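Thread: wrist-view policy, grasp success by object

qmajali
Trained on 800 hand-held gripper demos, fruit to basket. 50 trials per object. Oranges are fine, monk fruit drops to 53 percent. 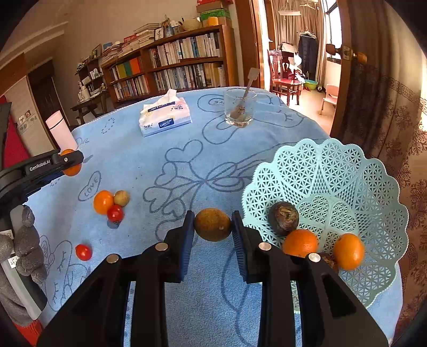
Monk fruit between the pads, second gripper on an orange.

fhennessy
Patterned cloth. I'd blame the background first.

qmajali
Same cloth for the oranges. I suspect grip width.

maeve_k
Disagree with both. Rerun with 500 demos and compare before picking a cause.

fhennessy
Plain cloth too, please.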